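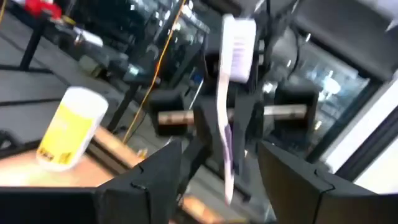 A white toothbrush with lavender and purple accents, with a dumbbell behind it.

Zarnesden launches toothbrush packing days
16 July 2026 - By Chia-jung Wan

Zarnesden is thrilled to open its new packing room in Oter, where neighbours can help put together 700 bathroom kits for people moving into a new home!

The idea began in March with 2 tables and a pile of spare toothbrushes. Each kit gets a brush in a colour chosen by the family, plus small bottles and wipes for the trip. Sorting the colours is everyone's favourite job - purple goes first.
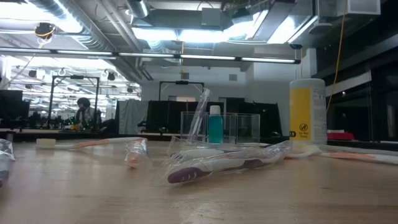
Brushes stay in their clear wrappers until they go into a kit, and any that have been opened are set aside for cleaning jobs. Wipes come with a reminder to keep them out of the toilet.

"I came in for an hour and stayed until supper," said organizer Liam Ó Dubhghaill. "We packed 20 kits and had a great time doing it."

Sessions run from 9 a.m. and there is no need to book.

Recent news
Justine room gets new shelves
Hung Street soap drive wraps up
Towels wanted in Oter

Contact Zarnesden | © Zarnesden | Back to top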